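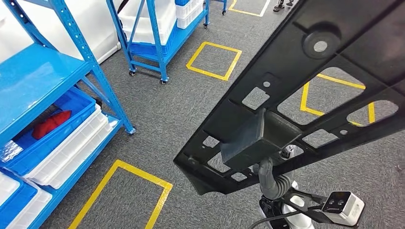

Eleri Samuel asked after Tuesday's lecture whether ribs always beat a thicker wall, and the answer depends on how the part is loaded. Start with a flat strip under bending. Its stiffness goes up with the cube of the thickness, so a strip 2 times as thick is 8 times as stiff, but it uses twice the plastic and takes much longer to cool.

A rib puts material away from the neutral axis and adds little weight. It helps most when it runs along the span. A rib running across the span does very little in bending.

Keep ribs thinner than the wall they stand on. Thick ribs leave sink marks on the other side.

Problem for next week: a strip spans 500 mm, is 80 mm wide and carries a center load. Find the deflection with no ribs, then with one rib along the middle. Use the modulus from the Rimine data sheet. Show units.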